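Hotel Haken: is the 24 hour front desk a real thing or a figure of speech?

Travel Talk > Hotels and Guesthouses > Kamitby

slowluggage
Arriving in Kamitby in September on the late ferry, which docks whenever it feels like it. I've narrowed it down to the Haken and the Grigaitė guesthouse up the hill. The Haken's page says front desk round the clock, private parking, room service at all hours and "views." It doesn't say of what. Has anyone checked in there after midnight and lived to unpack?

marmaladeroad
We stayed four nights. The front desk is round the clock in the sense that there is a desk and there is a clock. At 1 a.m. you ring the brass bell, wait, ring it again with more feeling, and then a very nice man appears from behind the curtain and apologizes in three languages. Key in hand five minutes later. I've had worse from places with a fountain in the lobby.

Room was clean, bed was firm, view was of the other wing of the Haken.

tobogganist
Disagree on the bed. Firm is what you call a mattress. What I had was a door with a sheet on it.

marmaladeroad
Which wing? We were in the new one.

tobogganist
The one with the stairs.

halfboard_hal
I'd go with the Grigaitė and it isn't close. Breakfast is included, there's real coffee, and the owner draws you a map that is wrong in interesting ways. The catch for you is the door gets locked at 11 and she means it. I once watched a couple negotiate through the mail slot.

slowluggage
So it's a choice between a hard bed and a mail slot. Parking? I'll have a rental car, the long kind, because that's all they had left.

Nestor Pascual
Parking at the Haken is real but there's a trick. The gate is on the back lane, not the street side where the sign is, and the turn is tight. Fold your mirrors in. If the lot is full they send you to the public garage, 400 meters away, which is fine going down and a bit of a character test coming back up with suitcases. The overnight charge goes on your room bill, so check it at the end. Mine had an extra night on it. They took it off without a fuss.

At the Grigaitė you park on the verge and hope.

halfboard_hal
I have hoped on that verge for six summers and never had a ticket.

Nestor Pascual
I hoped once and got one.

pillowmenu
Can I say a word for room service at the Haken, as it's getting left out? After ten at night the menu is a toasted sandwich or a different toasted sandwich. But it comes fast and it comes hot, and after that ferry I'd have eaten the tray. Do not order the soup. I'm not going to go into the soup.

tobogganist
The soup was the best part of my stay.

pillowmenu
That explains your review.

slowluggage
What about booking? The Haken's own site wants the full amount up front. The Vumach app has the same room for less, and says free cancellation in very small letters.

marmaladeroad
Book direct. When they're overbooked it's the app people who end up in the room over the kitchen. I can't prove this but I have slept over that kitchen.

Nestor Pascual
I've used Vumach twice there with no trouble. Screenshot the cancellation terms on the day you book, though. Mine read differently a week later. And email the hotel your ferry time whichever way you book it. They hold the room if they know you're coming late, and if they don't know, they get ideas.

halfboard_hal
Direct, every time. The discount is never worth arguing with a chat window at one in the morning.

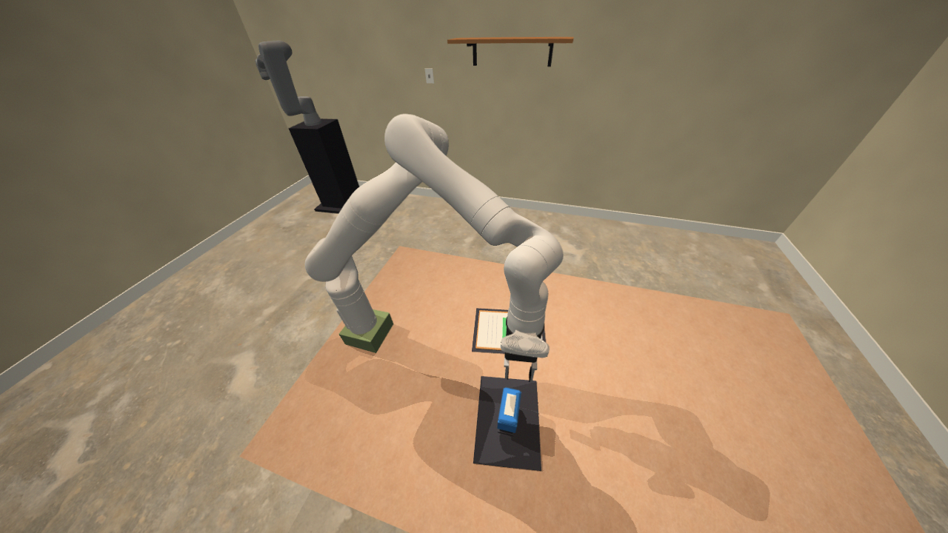
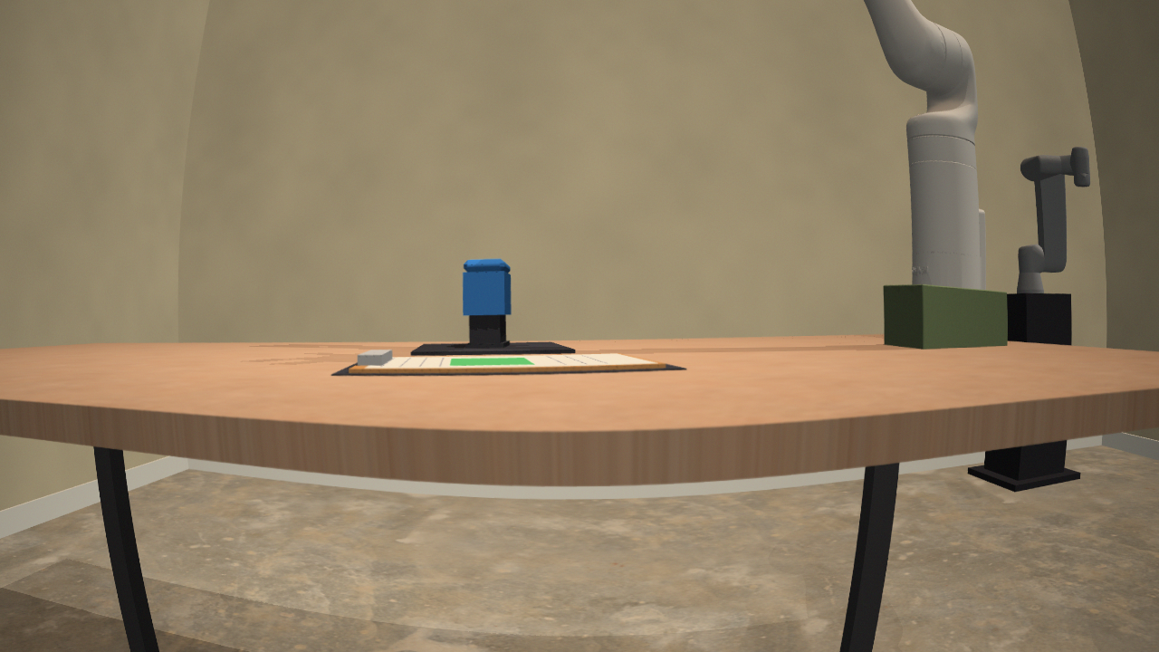
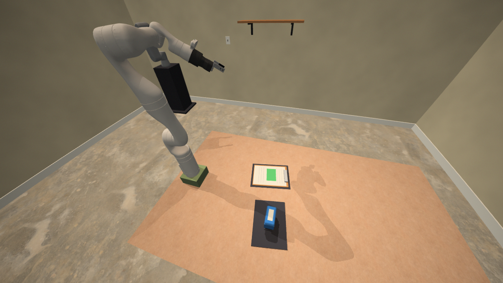 And if you do end up over the kitchen, ask to be moved before you unpack. They're much more willing while your bag is still zipped.

slowluggage
OK, booked the Haken, direct, new wing requested in writing. Emailed the ferry time and got a reply in ten minutes from someone who signed off "Night Desk," so at least one person is awake down there. I'll try the Grigaitė for the last night, when I can be indoors by 11 like a decent citizen.

tobogganist
Get the soup.

pillowmenu
Please don't get the soup.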